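May 11, 2021

Grosomix descaler, second look

Still not convinced. The Zunier rep's sheet says one dose "restores full flow" in a kettle or boiler, and in February we more or less nodded that through on the strength of a single run. I've reread that run. One kettle, no blank, and the water was changed halfway. It tells us that something in the jug dissolved some scale. Vinegar does that.

So, started again. Scale chipped out of the old Ernitia boiler, dried overnight, weighed into 14 portions. Half get Grosomix at the label dose, half get plain citric acid at the same strength. Tap water from the sink by the door for all of them, hardness strip reads 230.

First readings, after 34 minutes:
- Grosomix: fizzing stopped, fine grey sludge left on the bottom
- citric: fizzing stopped, sludge much the same
- one Grosomix jar tipped over when I moved the tray, struck out

By eye I can't tell them apart. Filters are drying, weights tomorrow. Ognjen Kovačević reckons the Grosomix liquid looks clearer. Perhaps. He also knew which jars were which, so I'm not counting it. Next time someone else does the labels and keeps the list in their pocket.

The claim that bothers me more is "no aftertaste after one rinse". How would they know? The sheet gives no method and no panel, just a smiling kettle. If we test it we need plain cups, hot water with nothing in it, and people who haven't read the sheet. Glazed cups only, please. The old brown mugs hold on to coffee whatever you do to them.
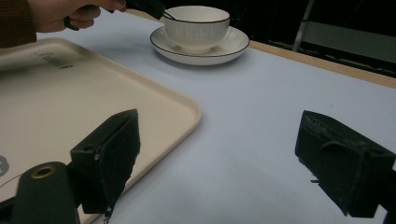 Cup and saucer, pale glaze. 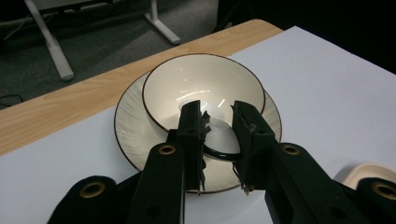

To do
- weigh filters, both sets, same balance
- blank with tap water only (should have been in from the start, my fault)
- ask Perić whether their 3,000 hour boiler figure was with or without a softener fitted – I suspect with
- price per dose against bulk citric. If the weights match, price is the only thing left to argue over
- don't sign the Zunier reorder before Ognjen and I have both seen the numbers

Jars are on the second shelf with lids on. Leave them there.

2 comments · 0 shares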